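The op shop blazer, and other things I said I wouldn't buy

September 12, 2019

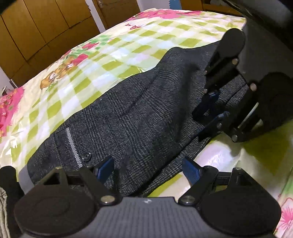
So the no-new-clothes year is now eight months old, and I've had enough emails asking how it's going that I figured I'd better sit down with a cuppa and write it up properly. Short version: pretty well, with one spectacular wobble in August that I'll get to.

For anyone who's only just wandered in, the rules are simple. Nothing brand new except undies, socks and one pair of runners if mine die (they're hanging on). Second-hand is fine, swaps are fine, sewing it myself is fine in theory, although anyone who saw the culottes will know why I say in theory. I gave myself a budget of 300 dollars for the whole year, and that has to cover mending and alterations as well. I've still got 100 left, which I'm ridiculously proud of!

The first couple of months were dead easy. I was smug. I'd unsubscribed from all the sale emails and I had a whole wardrobe of stuff I'd forgotten about, so getting dressed was like shopping in my own cupboard. Then autumn came and I noticed that everything warm I owned was either a hoodie or a puffer with feathers coming out of the elbow. Fine for walking to the shops. Not so fine for work, where we'd moved into the new building in Sturnport and the air con is set for penguins.

What I wanted was wool. Proper wool, with a lining, the kind of thing your nan would've called a good jacket. And wool is where second-hand shopping really comes into its own, because there's heaps of it about and most people walk straight past it. They think it'll be itchy, or they think it'll smell. Some of it does smell, I won't lie to you. I've put my nose into some armpits this winter that I'd rather forget.

My favourite hunting ground is still the big op shop in Tollent, the one behind the bakery. It's a 40 minute drive so I only let myself go once a month, and I've got a bit of a system now. Coats and jackets first, before I get tired and start thinking that a novelty mug is a sensible purchase. I run my hand along the whole rack without looking at anything and only stop when something feels good. You can pick polyester in half a second once you've had the practice. Then I check the seams under the arms, then the cuffs, then the lining at the back of the neck, and I hold the whole thing up to the window to look for moth holes. If it passes all that, I look at the size. I used to do the size first and I reckon I missed loads, especially in the men's section, where the blazers are better made and usually a few dollars cheaper (explain that one to me).

Grey plaid was never on the list, by the way. I'm a navy person! But it goes with all of my trousers and both of my good skirts, and I've had more nice comments on it than on anything I ever bought new.

Cleaning wool is the bit people ask me about most. I very rarely wash it. When I get something home it goes in a bag in the freezer for a fortnight, in case of moths, and then it hangs on the back verandah for a couple of days in the shade. A clothes brush gets rid of most things. For smells I use cheap vodka and water in a spray bottle, a light mist on the lining, and let it dry right out before I decide if it needs another go. It sounds mad but theatre people have been doing it forever. If all that fails, dry cleaning, and the dry cleaning comes out of the budget, so I try quite hard for it not to fail.

Steam is wonderful too. I don't own a steamer, I just lay the jacket flat, put a damp tea towel over the crumpled parts and hover the iron. Don't press down or you'll get a shiny patch, and there's no coming back from a shiny patch.

Right, the wobble. In August I had a wedding to go to and I panicked. There's a label called Soomro that I've loved for years and never been able to afford, and their green midi dress came up on sale online, down to 200 dollars. I had it in the cart. I had my card out on the kitchen bench. I went as far as working out how I'd word it on here, something about special occasions being exempt, and that was what stopped me, because if I was already writing the excuse then I knew perfectly well what I was doing. I shut the laptop and went and cleaned the oven.

I wore a borrowed dress in the end, with my old sandals. The food was great and I danced till my feet gave out. The dress was a touch long, so I tacked the hem up with big loose stitches and unpicked them the next day before I gave it back.

Next up is knitwear. I've got two jumpers with moth holes waiting in the mending basket, and a skein of Ilulell darning wool in a sort of mustard that matches neither of them, so it's going to be visible mending whether I like it or not. If anyone has a good method for a hole right on a ribbed cuff, please leave it in the comments. I've tried it twice and both times it came out like a scab.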